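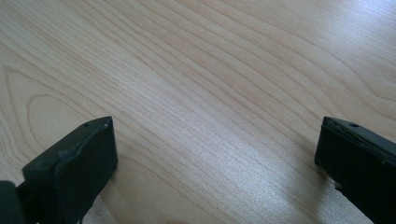
Has the user tried booking a different desk? The first reply from Novton support came in under four hours, which beat their target, and that was the whole of it.

We had. Reopened, with the log so far pasted in underneath.

**Ticket:** desk booking shows Desk 49 as taken, permanently
**Site:** Nernell House, second floor
**Opened:** 23/08/2019
**Priority:** Low (set by Novton), Medium (set by us), Low (set back by Novton)

## What happens

Desk 49 shows red on the floor plan every day from 8.00 to 18.00. Clicking on it brings up "Booked by: you". It says this to everybody. Anyone who then tries to cancel "their" booking is told that they don't have permission to cancel other people's bookings.

The desk itself is fine. It has a pale wooden top with a rather handsome swirl in the grain, and by all accounts the best chair on the floor. People have started sitting there without booking, and the system sends them a warning for it. After six warnings it suspends your account for a week, and then you can't book any desk at all, so you may as well sit at 49.

## What we have tried

- Logged out and back in.
- Cleared the browser cache.
- Different browser. Same result, different font.
- Cancelled from the phone app. The app says "Done!" with a green tick. The floor plan stays red.
- Renamed the desk to 49A. This made a second desk, 49A, on top of the first one. 49A was free for one morning and then it was red too.
- Deleted 49A. Deleted the window label as well, by accident. Please could someone put that back.

## Log

**Us:** Tried a different desk as suggested. Different desks can be booked. We would still like this one.

**Novton:** Please send a screenshot of the error.

**Us:** Attached.

**Novton:** Thank you. The screenshot is of the error message. Could you send one showing the whole page, with the address bar?

**Us:** Attached. We have also attached the first one again, in case the two of them would like to be together.

**Novton:** We see your site uses Sosura badge readers. This may be a fault in the Sosura link, which checks people in to their desks. Please raise it with Sosura.

**Us:** Raised with Sosura. They say their link only sends a badge number and a time, and that "desk" is a word their system doesn't know. They suggest raising it with Novton. Consider it raised.

**Novton:** Passed to second line.

*(Ten days of nothing. We were sent a survey about how the ticket had been resolved. We filled it in — it seemed rude not to.)*

**Novton, second line:** Found something. There is a repeating booking on Desk 49 made in March under the account "Marciniak setup". Is that one of yours?

**Us:** Marciniak are the firm who fitted out the floor and put the plan into your system. They finished in March. We didn't know they had an account.

**Novton, second line:** It looks like a test booking. It was set to repeat daily, 200 times, and the account was then deleted. With no owner, the page falls back on the name of whoever is looking at it. Hence "you".

**Us:** So can it be removed?

**Novton, second line:** Only by the owner.

**Us:** Who was deleted.

**Novton, second line:** Yes. We are going to put the account back, sign in as it, cancel the booking and delete it again in the right order. Please ask people not to touch Desk 49 on the plan until we confirm.

**Us:** Passed on. Two people have touched it.

**Novton, second line:** Booking cancelled. Please test.

**Us:** Desk 49 is green. Booked it, cancelled it, booked it again from the app. All fine. Warnings have stopped.

## Still open

1. Suspended accounts haven't come back. Please lift them by hand.
2. The window label.
3. Desk 12 now says "Booked by: Marciniak setup". It didn't this morning.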